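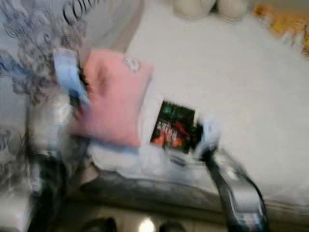
Products > Network Cable > Prarix Cat6 > FAQ

What conductor is used in Prarix Cat6?
Solid bare copper, 23 AWG. Copper-clad aluminum is not offered in this series.

How is the cable supplied?
In boxes of 900 ft or on wooden reels. Reels are made to order at the Bedberg plant.

Can it run in the same conduit as power lines?
No. Use a separate conduit. Where the two must cross, cross them at a right angle.

What is the minimum bend radius?
Four times the outer diameter once installed, eight times while pulling.

Does it carry PoE?
Yes. For large bundles, reduce the run length as shown in data sheet 1337.

Is the standard jacket suitable for outdoor use?
No. Order the Brelia version, which has a black UV-resistant polyethylene jacket. It is not rated for plenum spaces.

How do I report a fault in a box?
Send the lot number printed on the label and the footage mark nearest the fault to Torquil McIver, technical support. Keep the damaged length until the claim is closed.

Ahmadpour Cable | Contact: technical support, ext. 1882 | © Ahmadpour Cable | Back to top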